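Flivport releases Breltano hand-held gripper kit for recording manual handling tasks

November

Flivport today put its Breltano hand-held gripper kit on general sale to laboratories, integrators and training centres. The kit lets an operator carry out a handling task by hand with the same type of jaw that is later fitted to a robot arm. Video and jaw position are logged together during the task and exported as a single file for use in training a control policy.

Breltano consists of a hand-held gripper with a camera mounted on it, a charging base, a set of replaceable jaw pads and a licence for Makura, Flivport's recording and review software. The gripper uses linked fingers in black plastic with brass bushings at the pivots. The pads are the main wearing part and can be changed on the bench with a hex key. Rated clamping force is 40 newtons.

The release follows a trial at Amegashie, a contract returns handler that sorts, checks and repacks footwear and small household goods. Operators there used the kit for six weeks on items that had been hard to handle with suction tools, among them strapped sandals, soft bags and boxed sets.

"Straps are a poor target for suction and they move when you touch them," said Yayra Agbeko, operations manager at Amegashie. "Our staff already know where to take hold of a sandal. We wanted that recorded at the bench by the people who do the job."
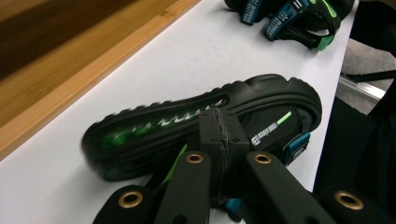
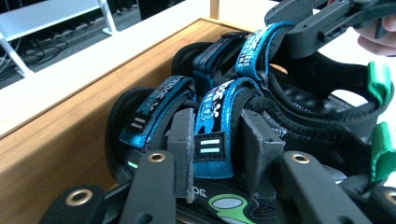
Breltano in use: a sandal held in the jaws on a white tabletop (first picture) and a blue strap gripped over a wooden box (second picture).

Reading time: 3 minutes

Two types of grip were recorded in the trial. In the first, the jaws close on the body of the item, which is then turned or moved. In the second, the jaws take a strap and the item is lifted by it. Makura stores the two under separate labels, and either can be left out of an export.

Recordings are reviewed before export. The reviewer can trim the start and end of a take, mark a dropped item and reject takes in which the camera view was blocked. Of the item types put forward by Amegashie, 43 were accepted for the trial. Items with loose glass parts were excluded.

"The jaw on the hand tool and the jaw on the arm have the same geometry," said Gunnlaugur Frandsen, head of mechanical design at Flivport. "If the pads wear on one, they wear in the same way on the other. We publish the pad drawings so that customers can cut their own."

The following changes have been made since the pre-release version:

- The trigger spring is lighter, to reduce strain on the hand over a full shift.
- The battery can be changed without ending a session.
- Makura now warns the operator when storage falls below 5 per cent.
- Pad changes are logged against the serial number of the gripper.

Breltano does not include a robot arm. A flange adaptor for fitting the matching jaw to an arm is sold separately, and customers should check payload limits with the arm manufacturer. The hand-held unit is intended for indoor use and is not sealed against dust or liquids.

Training for new customers is given on site or by video link and takes one working day. Anayeli Villalobos, who leads customer training at Flivport, will also run an open session for existing pre-release users, covering file migration and pad fitting.

Orders are being taken now through Flivport's sales office. Pre-release units can be returned for the spring and battery changes at no charge.

Press contact: Tiburcio Tapia, Flivport press office

Related items
Makura: export formats and file structure
Breltano jaw pads: drawings and cutting notes
Flange adaptor for Breltano jaws now in stock
Danish Mirani joins Flivport as head of software
Service notice: charging base firmware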